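Subject: Re: [handling-practice] Draft 2 of the guidance on cables and other floppy items
From: Beca Trevor
To: handling-practice list

Zdislava Halás wrote:
> Draft 2 is up in the usual folder. The main change is section 4, which
> now says that an item counts as "under control" once the gripper has
> closed on it and lifted it clear of the work surface. Tarmo and I felt
> this was simple enough for any site to apply without extra equipment.
> The people at Finau have already used the wording for 335 runs and had
> no complaints. Unless there are strong objections I would like to
> freeze the text by Saturday.

Zdislava,

I don't know if this is a strong objection, but it's an objection.

"Closed on it and lifted it clear" is a fine rule for a box. We wrote it for boxes, back when the whole document was about boxes, and I suspect it survived into section 4 by copy and paste. With a cable it tells you very little. You can have hold of one strand out of two, or both strands at a spot that leaves most of the length swinging below the fingertips, and under the draft all of those score the same.

I've been going through the earphone task we use at Stotholm, the one where a wired pair has to end up in its clear plastic case, and I tried to apply section 4 as if I were a new operator with only the text to go on.

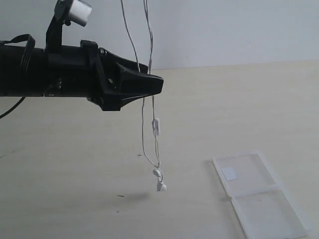
By the letter of the draft that is a pass. Both earbuds are off the table, the cable is pinched at the tip, nothing is touching. But the part that has to go into the case is hanging in a loose loop well under the grip, and the case is lying open off to one side. Would anyone on this list sign that off as "under control"? I'd call it "held", and I'd want a second word for the state where you can say where the free end is going to be when the arm moves.

On the 335 runs at Finau: no complaints from whom? If the operators were scoring their own runs against a rule that is very hard to fail, I would expect silence. Mokoena had 857 runs under the old wording and we heard nothing from them either, until Laimutė sat down and rescored them, and then we had a very long thread.

What I'd ask for before any freeze:

4.1 Split the definition. "Held" for gripped and clear of the surface, "controlled" for held with the free length limited in some stated way. I don't much mind what the limit is as long as a person with a ruler can check it.

4.2 Say what to do about a case or tray that opens flat. The draft talks about "the container" as if it always had walls and an opening on top. Does laying the item across one half count as placed? Do both halves count?

4.3 Drop the sentence about "normal speed". Normal where? Povilas runs his arm at a pace I would never allow near our bench, and he thinks ours is broken.

I'm also not convinced by the 4000 cycle figure for fingertip inspection in the annex. It has been in every draft I've seen and I can't find who put it there or what kind of fingertip they had in mind. If someone has the source, please post it. If it came from Pestport's old manual, that was for suction cups - I still have a copy.

I can write up 4.1 and 4.2 as replacement text but not by Saturday.

Beca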